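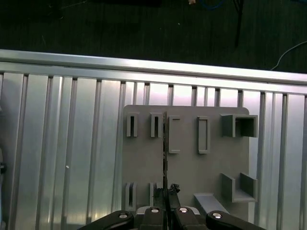 Profilé aluminium rainuré : le cadre se met en losange sous charge latérale, équerres ou goussets ?

Posté par gzgal, 27 nov. 2023
Catégorie : Atelier > Structures et fixations
Étiquettes : profilé, équerre, rigidité, couple de serrage

Bonjour,

J'ai monté un bâti d'établi en profilé aluminium 40x40, rainure de 8, pour porter une petite presse à coller et un étau. Dimensions hors tout : longueur 1669 mm, profondeur 600 mm, hauteur 850 mm. Quatre montants, un cadre haut, un cadre bas placé à 176 mm du sol. Les angles sont tenus par des équerres moulées, une par angle intérieur, vis M8x16 et écrous marteau.

À vide, rien à signaler. Dès que je force sur l'étau dans le sens de la longueur, le cadre se déforme en parallélogramme. J'ai mesuré au comparateur, en haut d'un montant, un déplacement de 2 mm, et il ne revient pas complètement à zéro quand je relâche. J'ai resserré toutes les vis, le défaut est revenu au bout de quelques jours.

Mes questions :
Est-ce la section du profilé qui est insuffisante, ou la liaison ?
Faut-il doubler les équerres, passer à des goussets en tôle, ou ajouter une diagonale ?
Quel couple appliquer sur de l'écrou marteau M8 ? Je n'ai rien trouvé de clair dans la notice Brostia.

Les coupes ont été faites à la scie à onglet, lame carbure. Je n'ai pas contrôlé l'équerrage des bouts.

Győző Gál

3 réponses

Réponse de utrujillo (réponse retenue)

La section n'est pas en cause. Un montant en 40x40 de 850 mm fléchit très peu sous un effort exercé à la main. Un déplacement qui ne revient pas à zéro indique un glissement dans la liaison. L'équerre ne tient que par frottement : tant que l'effort tangentiel reste inférieur à la précharge multipliée par le coefficient de frottement, rien ne bouge. Au-delà, l'écrou glisse dans la rainure et reste où il s'est arrêté.

À vérifier dans cet ordre.

1. Équerrage des coupes. Poser chaque bout debout sur un marbre ou une plaque de verre et présenter une équerre de précision sur deux faces adjacentes. Avec un bout en biais, le montant porte sur une arête et l'équerre travaille seule. Une scie à onglet bien réglée suffit, mais il faut brider le profilé et descendre lentement.

2. Orientation des écrous marteau. Ils doivent avoir fait leur quart de tour complet. Un écrou resté à mi-course serre quand même, marque les lèvres de la rainure puis se relâche. Démonter une équerre et regarder les traces dans la rainure.

3. Type d'écrou. Le marteau est pratique en ajout, médiocre en liaison structurelle. Pour les huit angles principaux, je mettrais des écrous lourds à insérer par l'extrémité du profilé : surface d'appui plus grande, serrage plus élevé admissible.

4. Couple. Il dépend de l'écrou et de la série du profilé (légère ou lourde), donc se reporter à la fiche du fabricant de l'écrou. Ne pas reprendre un tableau de visserie générale : il est établi pour un assemblage acier sur acier et les lèvres en aluminium s'ouvrent avant. Clé dynamométrique, filets propres, pas de graisse.

5. Triangulation. Les équerres d'angle, même doublées, gardent un bras de levier court. Une diagonale en 20x40 dans chaque grand côté, ou un panneau arrière vissé dans les rainures sur toute la périphérie, donne un gain sans commune mesure. Un contreplaqué de 12 mm convient. Vis tous les 200 mm environ.

Si l'arrière doit rester ouvert, poser des goussets en tôle d'acier de 4 mm, 120x120, quatre vis par gousset, à l'extérieur des angles du cadre haut.

Uriel Trujillo

Réponse de pmlr_74

Même souci chez moi avec une table de 2000 mm. J'ai mis du frein filet et c'est bon depuis juillet. Sinon prends du 80x40, on est tranquille.

Commentaire de utrujillo : le frein filet évite le desserrage de la vis, il ne change rien au glissement de l'écrou dans la rainure. Le 80x40 permet deux vis par aile d'équerre, l'amélioration vient surtout de là.

Réponse de atelier_espinoza

Complément sur la fixation centrale en bout (vis autotaraudeuse dans l'alésage du montant, tête logée dans la rainure de la traverse, serrage par un trou de passage). Elle travaille en traction dans l'axe du profilé et plaque bien les deux pièces l'une contre l'autre. Combinée à une équerre, elle reprend une bonne partie du jeu angulaire. Inconvénients : perçage à faire au gabarit, et le taraudage formé dans l'aluminium supporte mal les démontages répétés. Pour un bâti fixe c'est acceptable.

Vérifier aussi les pieds. Un vérin réglable sorti au maximum ajoute sa propre souplesse et fausse la lecture si le comparateur est fixé au mur.

Commentaire de gzgal : coupes contrôlées, deux montants sur quatre hors équerre, visible à l'œil sur la plaque de verre. Trois écrous n'avaient pas tourné à fond. Je recoupe, je remplace par des écrous lourds et je pose un panneau arrière. Le comparateur était sur pied magnétique posé sur la presse, donc à refaire également.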